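Jun 5, 2025

Second day with the Ralell kit on trial. Levente wants a yes or no from me before the quote runs out, and it is 488 a month with the arms, the software and up to 22 hours of support. I had a long call with Tuncay at Skevico first thing, mostly about the service contract, and then went through to watch the breakfast job.

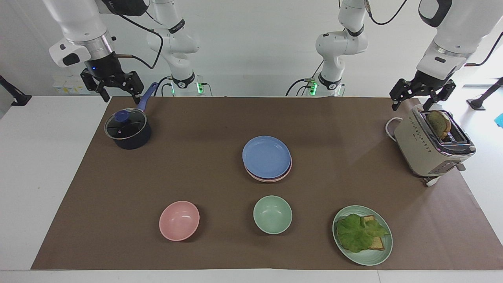 2 min read

I like that it works on an ordinary table with ordinary crockery. The toaster is the part I care about, as toast is awkward to grip and our customers will ask. Dorottya thinks the arms take up too much room at the back. She may be right – I must measure the side bench before I answer.
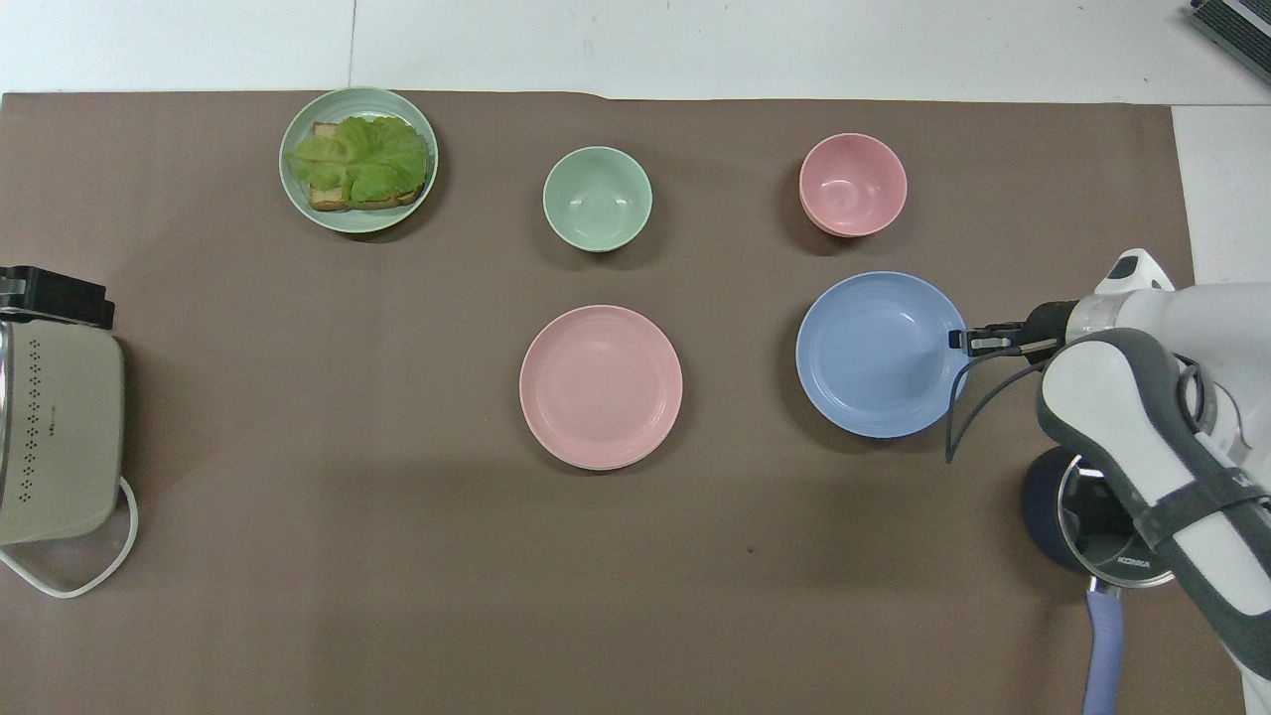 Gripper at the blue plate, sandwich on the green one.

The fingers are slimmer than the ones on the Dobos we tried in November, and I prefer them for plates. The manual is poor. Page 100 sends you to a table that isn't there. Wrote to Tuncay about that and asked what spare fingers cost. No answer yet.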